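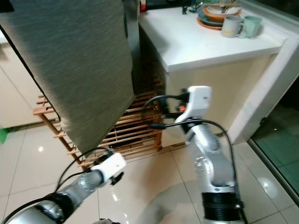
A refrigerator door left open beside the arms, with two mugs on the counter.

I had been in the kitchen for maybe ten minutes before I asked my first dumb question. I wanted to know why a robot that can handle a mug would have any trouble with a refrigerator. Zainab Ogunleye laughed and told me to try it with oven mitts on and my elbows strapped to my ribs. So I did (without the straps, I have some dignity) and wow, a door is a lot of work! It swings at you, it gets in the way of your own arm, and once it's open it hides half of what you wanted to look at.

Ogunleye runs the small group behind Skiltudel, a way of teaching two-armed robots to do chores in kitchens they haven't been tuned for. The group writes papers, of course, but the day I came they were mostly arguing over cables and what counts as "put away." I liked them right away.

The idea goes like this. Usually you teach a robot a chore by having a person steer it through the whole thing again and again, then training a model on those recordings. It works pretty well until something changes. Move the juice over a hand's width and the robot may reach for where the juice used to be. The common fix is more recordings, and more, and then more after that, which gets old fast when every one of them takes a person's full attention.

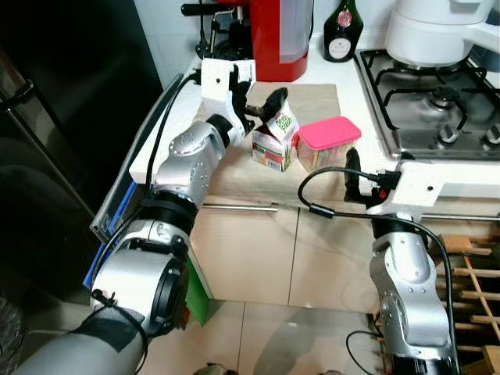
Skiltudel chops each recording into short pieces, and the cuts land wherever a gripper closes on something or lets it go. Each piece gets stored by what the hand was near at the time, so the position in the room matters a lot less. When the robot runs on its own, it's always asking which piece fits what it sees right now. If a piece goes badly, it can back up and try a different one without starting the whole chore over.

The group collected 500 recordings for the latest round, with an operator driving both arms. Out of those they trained two versions, one on everything and one on only 200. I figured the big one would win by a mile. It did win, but the smaller one kept up so well that Marcela Jelínek, who built most of the training code, ran the comparison again to make sure she hadn't mixed up the files. She hadn't!

The old method, trained on the same 200, finished 58 percent as many chores as the new one did. That's the number everybody in the group quotes, and I get it, but my favorite part is duller. It's how the failures look. The old method tended to freeze or to squeeze at thin air. The new one fumbles, lets go, and has another go at it, a lot like my nephew with a shoelace. 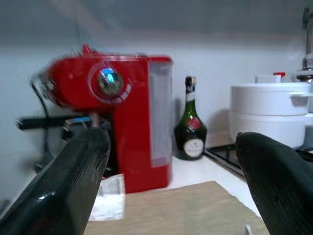
The espresso machine, a green bottle and a lidded pot, from down at the gripper.

I spent a long while looking at the wrist views, and they changed how I think about all this. From up at the head, a kitchen makes sense. You see a counter and a stove and you know where you are. Down at the fingers it's a different world, where a cutting board fills the space between the fingers and the gripper itself covers up the thing you care about. Jelínek told me the short pieces lean hard on that close view right before a grasp, then go back to the head view for the bigger moves. When she took the wrist views out of training, the big moves barely suffered and the grasps fell apart.

There are things it can't do yet. Anything soft is a gamble. Long chores drift, with small errors piling up until the robot is tidying a slightly imaginary counter. And cutting at the grasp makes no sense for wiping, where you grab once and then all the interesting stuff happens afterward. Ogunleye has a plan for that one, involving changes in pressure, and she drew it for me on the back of a parking receipt. I nodded a lot. 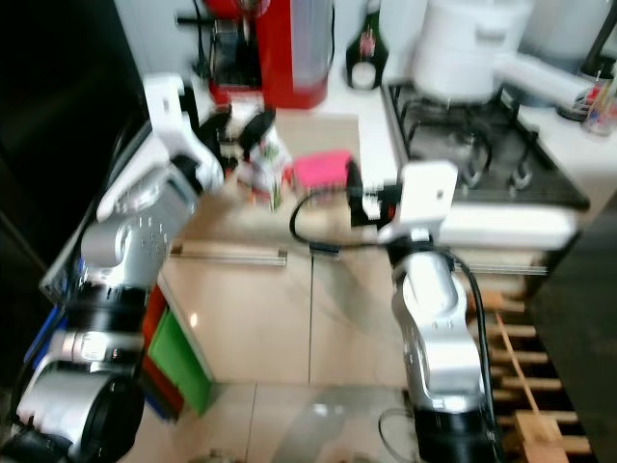
Does the robot need to practice in my kitchen before it can help out there?
For now it does need some practice in each new room, though the group hopes to get by with far fewer recordings per kitchen as the library of short pieces grows.

Before I left I asked Ogunleye what she'd want one of these to do at her own place. She didn't even pause. Unload the groceries, she said, all of them, in one trip, while she sits down. Then she went back to the argument about "put away," and when I found my coat they were still at it, with Jelínek holding out for the idea that a mug by the sink is put away enough.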